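May 15, 2022 -- pavement notes, Nulen road, section 13

Pulled the file back out to finish the marking and joint entries before Erasto does the retroreflectivity run. Section 13 is 1,000 m, straight, two lanes, broken center line, trees on grass verges. Last worked on in March, when Maritza logged the shoulder drop-off. Her numbers are in the shared sheet and I have not changed them.

Open items coming in:

- center joint: sealed or not, and over what length
- dash wear, near end vs. far end
- whether the tree line counts as a fixed hazard under our own form (Sohail says yes, Hanne says only inside the clear zone)

**Joint.** The old paving record from the Makhubela depot gives two passes, so a longitudinal joint near the center is expected. The record doesn't say if it was sealed. Entered as "joint, condition unknown" until somebody walks it with a gauge. Crack width can't be taken from photos. I tried on section 12 and got three answers on three tries.

**Markings.** Form wants a score per 500 m. Scored the near half only, provisional 3. The far half is too foreshortened to score from a still, left blank. Pornthip wants a default of 3 for blanks so the totals add up. I'd sooner keep the blanks -- the totals can carry a footnote.

**Traffic.** Design figure on the old sheet is 2,000 vehicles per day, no source given. Wanilia tube counter is booked but not placed. Don't use the design figure for the wear estimate until we have the tube data.

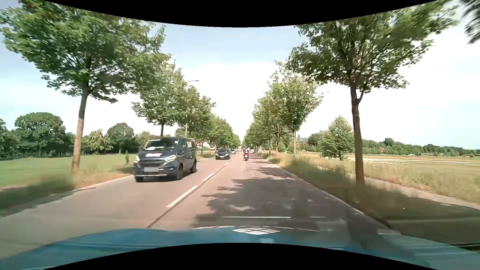 *Photo: Nulen road survey, sec. 13, fixed camera. Plate on lead van masked.*

Thin dark seam runs with the center line, then leaves it and goes diagonally down to the near end of the pavement. A plain paving joint should stay parallel to the line, so the diagonal part gets its own row: "seam, diagonal, origin unknown." Could be a trench cut or a reflected crack. Ask Makhubela for utility drawings.

Surface color is gray with a pinkish-brown cast. Possibly aggregate, possibly dust off the verge. Needs a core or at least a wet brush test.

Left side: trunk of the nearest tree stands in dry grass beside the pavement and leans slightly. Offset to be taped. Crown is well above the height of the Ford van, but clearance over the lane still has to go on the form as a measured value.

To do:

- tape trunk offset, left side, first three trees
- gauge the seam at 13 points, diagonal part included
- Grelonia sealant data sheet to Hanne
- fix the form so a blank score doesn't export as zero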